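Weiche Oberteile falten: Anleitung für Pullover und Jacken aus Fleece oder dicker Baumwolle

Diese Anleitung gehört zu der Reihe über Wäsche und Schrank. Im letzten Teil habe ich Hemden behandelt, und danach kamen mehrere Fragen zu den dicken, weichen Sachen, die nie flach liegen bleiben wollen. Ich falte sie seit vielen Jahren auf die gleiche Art und schreibe es hier so genau auf, wie ich kann.

Was Sie brauchen

Einen Tisch oder ein Bett, das groß genug ist, um das Kleidungsstück mit beiden Ärmeln auszubreiten. Ein Bett geht gut, aber die Decke soll glatt gezogen sein. Mein Tisch ist 150 cm lang, das reicht auch für große Größen. Dazu ein Brettchen oder ein Stück fester Karton, wenn Sie möchten, dass alle Stapel die gleiche Breite haben. Ich benutze die Faltplatte von Ranard, ein Karton aus einem alten Ordner macht aber die gleiche Arbeit.

Vor dem Falten

Prüfen Sie zuerst, ob der Stoff ganz trocken ist. Bei dicken Stoffen fühlt sich die Oberfläche oft trocken an, und in den Nähten unter dem Arm ist noch Feuchtigkeit. Fassen Sie dort mit der Hand hinein. Wenn Sie nicht sicher sind, hängen Sie das Stück noch einmal für 2 Stunden auf.

Leeren Sie die Taschen und schließen Sie den Reißverschluss, falls es einen gibt. Eine Kordel ziehen Sie auf beiden Seiten gleich lang.

Schritt 1: Aufheben und ausschütteln

Nehmen Sie das Stück aus dem Korb, ohne daran zu ziehen. Wer an einem Ärmel zieht, hat später einen langen und einen kurzen Ärmel, besonders bei älteren Stücken. Besser ist es, den Stoff in der Mitte zu fassen und den ganzen Haufen anzuheben. Die Teile, die nach unten hängen, zeigen Ihnen dann, wo Sie weiter greifen können.
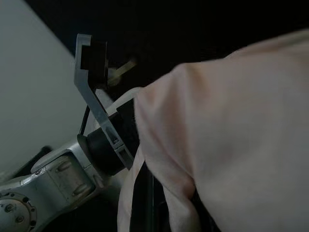

Wäsche und Schrank, Teil 9, Seite 2

Bei einem weichen Stoff wie dem blassrosa Stück im Bild bilden sich beim Anheben dicke, runde Falten. Drücken Sie diese nicht mit Gewalt flach. Suchen Sie die beiden Schulternähte, halten Sie das Stück daran fest und schütteln Sie es kräftig nach unten aus. Die meisten Falten gehen dabei von selbst weg. Wenn Sie die Schulternähte nicht finden, suchen Sie den Kragen und gehen Sie mit den Fingern nach links und nach rechts.

Schritt 2: Auslegen

Legen Sie das Stück mit der Vorderseite nach unten auf den Tisch. Der Kragen zeigt von Ihnen weg, der Bund liegt bei Ihnen. Breiten Sie die Ärmel zur Seite aus. Jetzt streichen Sie mit der flachen Hand von der Mitte nach außen, zuerst den Rücken, dann die Ärmel. Bei Fleece streiche ich immer in Richtung des Flors, dann sieht die Oberfläche nachher gleichmäßiger aus.

Die Seitennähte sollen gerade liegen. Das ist der Schritt, bei dem man am meisten Geduld haben muss. Eine schiefe Seitennaht sieht man am Ende im ganzen Stapel.

Schritt 3: Die Seiten

Legen Sie das Brettchen oben in die Mitte, direkt unter den Kragen. Schlagen Sie die rechte Seite mit dem Ärmel über das Brettchen. Der Ärmel wird dann nach unten geklappt, so dass er parallel zur Seite liegt. Bei langen Ärmeln falten Sie das Bündchen noch einmal nach oben zurück.

Machen Sie mit der linken Seite das Gleiche. Die Ärmel dürfen sich ein wenig berühren, aber sie sollen nicht dick übereinander liegen. Bei sehr dicken Stoffen lege ich einen Ärmel etwas höher als den anderen, so wird das Paket flacher.

Ziehen Sie das Brettchen vorsichtig nach unten heraus.

Schritt 4: Die Länge

Dünne Sachen faltet man in drei Teile. Für dicke Sachen empfehle ich nur eine Faltung in der Mitte, und wenn das Fach nicht tief genug ist, dann eine zweite. Heben Sie den Bund mit beiden Händen und legen Sie ihn bis unter den Kragen. Drehen Sie das Paket um. Die Vorderseite ist jetzt oben, und der Kragen ist sichtbar.

Drücken Sie einmal mit der flachen Hand die Luft heraus. Nicht mit dem Unterarm und nicht mit Gewicht, sonst bekommt der Stoff scharfe Knicke.

Mit Kapuze

Die Kapuze legen Sie vor dem Schritt 3 flach auf den Rücken, die Spitze zeigt zum Bund. Sie liegt dann innen im Paket. Ist die Kapuze gefüttert, wird es innen zu dick. In diesem Fall lasse ich sie draußen und schlage sie ganz zum Schluss unter das Paket.

Wie hoch darf der Stapel sein?

In meinem Schrank (Modell Ladton, mit festen Böden) liegen höchstens sechs dicke Pullover übereinander. Der schwerste kommt nach unten. Helle Farben wie Rosa oder Creme lege ich getrennt von den dunklen, weil neue dunkle Stücke noch etwas abfärben können. Flauschige Stoffe nehmen auch gern Fusseln von den Nachbarn an.

Wenn der Stoff sich wieder öffnet

Manche Stücke sind so elastisch, dass das Paket nach kurzer Zeit aufgeht. Dann hilft es, sie mit der gefalteten Kante nach vorne in das Fach zu legen und ein zweites Stück darauf. Oder Sie rollen: nach dem Schritt 3 vom Bund zum Kragen, fest, aber ohne zu ziehen. Gerollte Sachen stelle ich senkrecht in die Schublade.

Im nächsten Teil kommen Schals und Decken.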